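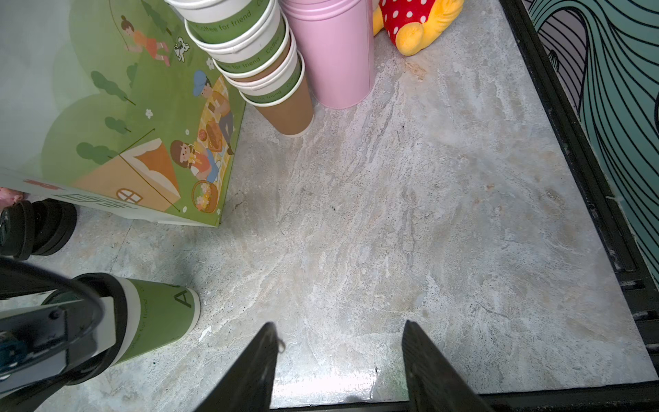
浅灰色台面,大理石样的花纹

天然酵种面包常见问题

更新于2025-07-28

Brovley 面包小组收到的提问越来越多,论坛里累计已经有2,493条,其中很多问的是同一件事。我们把最常见的挑出来放在这一页,回答由 Ye-rin Shin 整理。她养酵种养得比谁都起劲,所以有些地方写得长了点,请多包涵!

天然酵种到底是什么?

就是面粉和水混在一起,放着,让里面的野生酵母和乳酸菌慢慢繁殖起来。没有别的东西了。第一次看到一碗面糊自己鼓起来、满是气孔,那种高兴劲儿真的很难形容。商店里买的干酵母只挑了发得快的那一种菌,酵种里住着一大家子,所以发得慢,味道也复杂得多,有人吃出酸奶味,有人吃出苹果味,还有人说像煮过头的麦片(也挺好吃的)。

从零开始养要多久?

快的一周,慢的两三周,看室温和面粉。如果你是在2月那样的冷天开始,请多给它一些时间。头几天常常会突然冒很多泡,然后又安静下来,很多人就在这时候倒掉重来,太可惜了!早期的泡多半是别的细菌弄出来的,安静下来是正常的过渡,照常喂就好。

用什么面粉最好?

起步阶段强烈推荐全麦或者黑麦,麸皮上带的微生物多,养分也多。养稳了以后可以换成普通高筋粉,或者一半一半。小组里不少人用的是 Femitz 石磨黑麦,颗粒粗,吸水厉害,头一回用请多加一点水。漂白粉不是不能用,只是起步会慢得让人着急。

自来水可以吗?

大部分地方可以。氯味重的话,接一壶放过夜再用。纯净水也能养,就是贵了些,没有必要。

每次喂多少?

我们习惯留一大勺旧酵种,加等重的面粉和水,拌到看不见干粉。有人喜欢养得稠一点,像橡皮泥那样,味道会温和一些,也更耐放。想固定一个比例的话,挑一个自己顺手的,坚持用下去,这样你才看得出它哪天精神好、哪天没精神。

扔掉的那部分太浪费了,怎么办?

完全不用扔!煎葱油饼、摊可丽饼、做苏打饼干都很香。Ye-rin Shin 最爱的做法是直接倒进热油锅,撒芝麻和葱花,煎到两面焦黄,蘸一点醋。她说养酵种有一半的动力就来自这张饼。唯一要提醒的是,刚起步那几天的余料味道不好,就别吃了。

酵种表面有一层灰色的水,坏了吗?

没有坏,它饿了。那层水带酒味,搅回去或者倒掉都行,然后喂两顿就能恢复。真正要扔的情况是出现粉色、橙色的条纹,或者长了毛茸茸的霉。碰到这种,请整罐处理掉,容器用开水烫过再用,别舍不得。

出门旅行怎么办?

放冰箱。喂完以后在室温待一小会儿,看到有一点动静再放进去,一两个星期不管它都没问题。出门更久的话,可以薄薄抹在烘焙纸上晾干,掰碎了装袋,回来加温水泡开。我们收到过一封邮件,写信的人用放了两年的干酵种片养回来一罐,喂到第四天开始翻倍,全组为此兴奋了好久。

怎么知道可以拿来做面包了?

看它喂完之后能不能在几个小时里涨到两倍高,并且连着几次都做得到。在罐子外面套一根橡皮筋标记起始高度,特别好用。漂浮测试可以参考,可是黑麦酵种气体留不住,沉下去也不代表没有力气,请相信橡皮筋。

面团太黏,根本没法整形!

几乎每个人都卡在这里。先把水量减下来,新手做一个小面包,500克面粉配300克水,手感会友好很多(算水量的时候别漏了酵种里的那部分)。手上沾水,少撒粉,动作快一点。光滑的台面比木头的好操作,刮板要勤用。等你摸熟了这个湿度,再一点点往上加水,每次加一点就能感觉到面团的脾气变了,这个过程很上瘾。

为什么我的面包又扁又实?

最常见的是发酵不够。食谱上写的时间只适合写食谱的人的厨房,请看面团:体积明显长大,边缘鼓起来,轻轻晃盆会颤。另一种情况正相反,发过头了,面团摊成一片,戳下去不回弹。切开看一眼气孔就能分辨,发酵不够的面包底下很密,上面却有几个大洞;发过头的气孔又小又匀,外皮颜色发白。

没有铸铁锅能烤吗?

能!烤盘预热到最烫,放上面团以后往烤箱底层的铁盘里倒一杯热水,马上关门(小心蒸汽)。也可以拿一个耐热的大不锈钢盆倒扣在面团上,前半程盖着,后半程拿掉上色。Brascombe 的陶烤钟我们也试过,外皮脆得掉渣,只是很沉,手腕不好的朋友请慎重考虑。

刚出炉能不能马上切?

我们知道那个味道有多难忍。请至少等到摸上去只剩一点余温,里面的水分还在往外走,切早了会发黏。黑麦面包最好等到第二天。

烤好的面包怎么存?

当天和第二天吃的,切面朝下扣在案板上就行。剩下的切片冷冻,吃多少拿多少,直接进烤面包机,香得跟新的差不多。别放冷藏,老化得特别快。

对小麦过敏的人可以吃酵种面包吗?

不可以。发酵会改变一部分蛋白质,但面筋还在,乳糜泻患者同样不能吃。这件事请听医生的,别拿面包做试验。

在哪里能领到现成的酵种?

小组每个月在 Skoryk 市集有一张桌子,带个干净的小罐子来就可以分走一份,免费。那罐老酵种至今已经分出去超过4,000份了,每次看到有人发来第一个面包的照片,哪怕歪歪扭扭,我们都会在群里传一圈。住得远的可以写信索取干酵种片,请在信里附上回邮信封。

我的问题这里没有写到。

欢迎到论坛发帖,写上面粉种类、室温和上一次喂的时间,再附一张切面照,大家回得很快。

相关内容
黑麦酵种入门:第一周逐日记录
余料葱油饼的五种做法
冬天厨房太冷,面团放哪里
割包刀怎么选,怎么换刀片
Femitz 石磨黑麦试用笔记
Skoryk 市集领取酵种须知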